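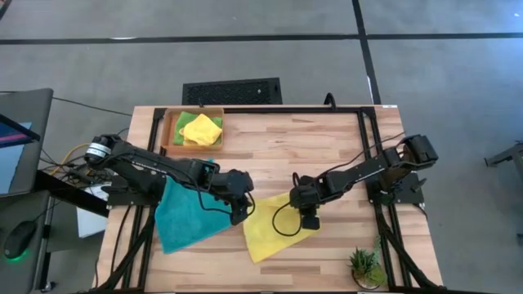 I used to fold kitchen towels the way my mother did, in half and in half again and then shoved in a drawer until the drawer stopped closing. This is the method I switched to when we moved and lost most of our drawers. It needs a table, your towels and a shallow tray, and it makes a tidy stack you can leave out on the counter.

## What you need

- Towels of more or less the same size. Mine are cheap cotton ones in teal, green and yellow.
- A low-sided wooden tray. I got mine at Kallholm, but an old drawer insert works fine.
- A bare stretch of table, wiped dry.

Wash new towels before you do any of this! I folded a brand-new set once, got them looking gorgeous, and then they shrank in the first wash and I had to start over (the green ones went narrower than the yellow, too, so now they never quite line up).

## Folding

1. Lay one towel out on the table and smooth it from the middle toward the corners with the flat of your hand. Cotton that's been sitting in a basket will have a rumpled corner or two. Tug those out now.
2. Turn the towel so a short side faces you. Tuck any hanging loop or label in underneath.
3. Bring the left long edge a third of the way over, then the right one on top of it. You should have a long strip.
4. Fold the strip in half, near end to far end, and press along the crease.
5. Try it in the tray. Too tall? Fold it in half once more. Too wide? Open it back up and make your thirds a bit narrower.

Once you've found the fold that fits, do all the others the same way. I like to get 3 done before I put any away, it's easier to see if one is coming out crooked.

## Filling the tray

Put the biggest towel at the bottom, opened out flat so it covers the floor of the tray, and stack the folded ones on it. I use a green one as the base and yellow on top, and I love that little bit of green showing at the sides. If you can't stand that, fold the edges under.

Don't pack it to the brim — you want to be able to pull one out with a damp hand and not drag the rest along.

My neighbor Saqib Bajwa rolls his and stands them on end. It looks great for a day, and then somebody takes two and the whole row flops over. With a deeper box it would probably hold up better.

I redo the tray whenever the wash is done, and the bottom towel gets swapped out every other time.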